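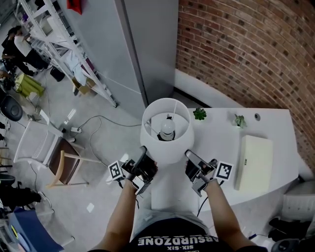
手持ちグリッパによる教示を標準にすべき理由

ロボットに作業を教える方法として、遠隔操作と手持ちグリッパが並べて論じられることが多い。私は、卓上の軽作業に限れば後者を先に試すべきだと考える。遠隔操作では操作者の動きが機体の遅延と可動域に縛られ、記録されるのは作業のコツよりも操縦のコツになりやすい。

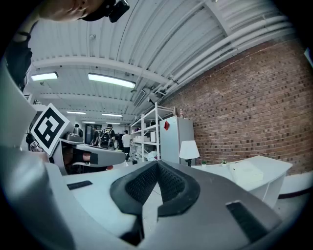 位置の推定精度は、手持ち方式の弱点としてよく挙げられる。Hursksideの報告会でもLudger Rotheがこの点を突いた。批判は半分正しい。ただ、両手作業で必要なのは左右の相対位置であり、もう一方のグリッパに付いた白黒の四角いマーカーが手先側の視野に入れば、拘束条件が一つ増える。傾いて写る場合の誤差は別に評価すればよい。

環境の多様性についても、私は通説より慎重である。Clevelの収集分1,956件を見直したとき、失敗例の整理に最も手間取ったのは背景の扱いだった。

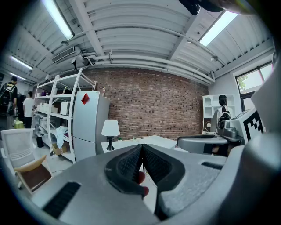

背景を片付けてから記録せよという意見には賛成しない。実際に使う部屋には人も物もある。白い机の電気スタンドを扱う作業なら、奥の煉瓦壁や冷蔵庫、居合わせた人が視野に入ったまま学習させるほうが、配備後の条件に近い。整えた背景で得た成功率は、整えた背景での成功率でしかない。

残る問題は力である。ランプの笠を両側から挟む動作は、軌道だけを再生しても押し付けの強さが決まらない。Sveva Barbieriは指先の変形から推定できると主張するが、私は48件の比較では足りないと見ている。次の収集では力覚の記録を必須項目に入れるべきである。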